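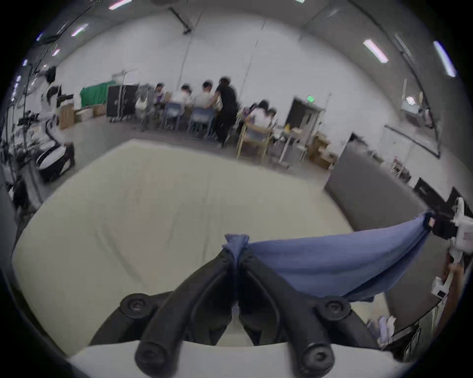
Bogdan Wróbel
I'd say fold in thirds, long side first, and don't bother with fancy stuff. Tea towels, hand towels, the little blue ones, it all goes the same way and it all stacks. We did it like that for years at the Herlow hall and the cupboard doors always closed.

veronika_k
Thanks Bogdan, and thanks to everyone who answered my first post, I didn't expect so many of you to have feelings about towels! To fill in what I left out: we've taken on the linen for the Tresovham community rooms, 100 towels or thereabouts once everything is back from the wash, and we've only got the one good surface to fold on. It's a big padded one, cream coloured, lovely on the back of your hands but a bit soft for getting a sharp crease. So thirds or quarters? And do you fold in pairs or on your own?

Bernice Gyamfi
Pairs, every time, at least for anything bigger than a face washer. One of you at each end, pull it snug so the middle doesn't droop, then walk the corners together. My mum and I used to do the sheets this way in the backyard and we got through most of the neighbourhood gossip before the basket was empty. I still find it the nicest part of laundry, and I know how that sounds.

tadeusz_c
Going to disagree with Bernice, sorry! Pairs are great for sheets. For a towel it's twice the people for the same pile. I lay mine flat, smooth it from the centre out with my forearm, fold it over and I'm on to the next one while the pair are still looking for their corners.

Bernice Gyamfi
Tadeusz, you have clearly never been handed a corner by somebody who wants a chat.

tadeusz_c
Fair enough. I'll give you that one.

Bożena Adamczyk
Can I put in a word about the padding? I iron on a padded table and I fold on it too, and the trick (if it is one) is to press the crease with the flat of your hand and leave it a second before you let go. A soft top swallows a quick crease. Some people lay a board on it, but then you've got a board to store, and our cupboard at Dela Peña is full already. Quarters for me, by the way. Thirds look tidy from the front but ours always slid about once the stack got tall.

Bogdan Wróbel
Stack them in alternating directions and they won't slide, Bożena. Fold to the left, fold to the right, and so on up.

Bożena Adamczyk
I've tried it, Bogdan - mine slid in both directions.

veronika_k
Okay, I think I'm going with thirds for the small blue ones and pairs for the bath sheets, and Tadeusz can come and do the hand towels by himself in the corner if he likes. There'll be tea on at 2, and I'm bringing the date slice. Does anyone have a spare shelf divider? Ours has gone missing since May.

Bernice Gyamfi
I've got 4 of the wire ones in the garage, you can have them. Save me a piece of slice.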